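Subject: Re: [pikomgate-users] Per diem lines rejected on import to Rimus
Date: 11 December 2019

On the earlier post to this list:

> We export approved expense reports from Pikomgate every night and load
> them into Rimus. Since the last update, any report with a per diem line
> fails with code 253. Reports with receipts only go through. Is anyone
> else on the Skikia tax table seeing this?

Yes, same here. Code 253 means the line total does not match the day count times the daily rate. Pikomgate now rounds the rate to 2 decimals before it multiplies, and Rimus rounds after. On a one-day trip the results agree. On longer trips they can differ by a cent or more, and the import has no tolerance by default.

The failure is per report, so one bad line holds back the whole thing. Our Górecki office had up to 200 reports stuck in the queue before we found the cause.

The Skikia table is not involved. We switched it off on the test system and got the same rejects.

What worked for us, on the Rimus side:

1. Open the import profile and set "Line tolerance" to 0.03. The field takes currency units — do not enter 3.

2. Clear the reject queue before the next run. Old rejects keep the old profile and will fail again if you only press Retry.

3. Reload the export by hand and compare the control total with the Pikomgate batch report. Post any difference to a rounding account, with its own cost center if your auditors want one.

We have not tried changing the rounding order in Pikomgate. The setting exists, but it also applies to mileage, and our mileage lines are fine as they are.

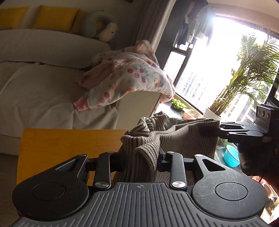

4. Put the tolerance back to zero once both systems round the same way. We plan to check this again in March, after the year-end close.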